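3.2 Tabletops and where things end up on them

When I started visiting homes for this study, I figured the kitchen counter would be the star. It gets all the attention in the clutter literature, and it's where I put my own mail. But by the fourth home in Utotia I had pages and pages of notes on tables, and hardly anything on counters, so I rewrote my visit sheet and made the table its own category.

What I kept running into was a habit I've been calling edge parking. People use a table for something, then slide whatever has to stay there toward the far side, away from where they sit. The stuff that stays tends to be heavy or awkward — the kind of thing that has a base and likes to stand in one spot. Papers and cups come and go in front of it. Out of 497 placements I logged, the far side was the most common resting place by a good margin, and I'll admit I had guessed the middle.

The open part matters just as much to the people who live there. One household in Plollum told me they judge whether the room is clean by whether they can see the grain of the wood, and they didn't much care what was going on at the back. I liked that so much that I started asking everybody about it.
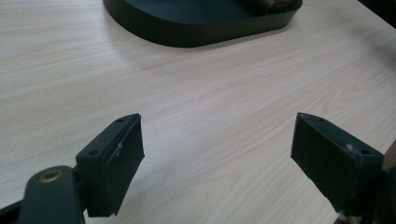 Figure 4. Pale wood-grain tabletop with a dark, rounded base standing at the far side.

A light surface like the one in Figure 4 makes this kind of judging pretty easy. A dark base stands out against it, and so does its shadow. In my notes I treat the base and the bare stretch in front of it as a pair, and I coded both on the same line of the sheet. Subramaniam's zone scheme would put them in separate rows, and I tried it that way for the first 17 visits, but I kept flipping back and forth and losing my place!

I should say something about dark tables too. I only saw a few, and the people who had them talked about dust a lot more than they talked about objects. I haven't folded those into the counts in this section. They're in the Gutusier subset, along with the glass ones, and I come back to them in Section 5.

Each visit took roughly 27 minutes, and I did the table first, before anybody had a chance to offer me coffee and clear a space for it. Return visits followed the same order.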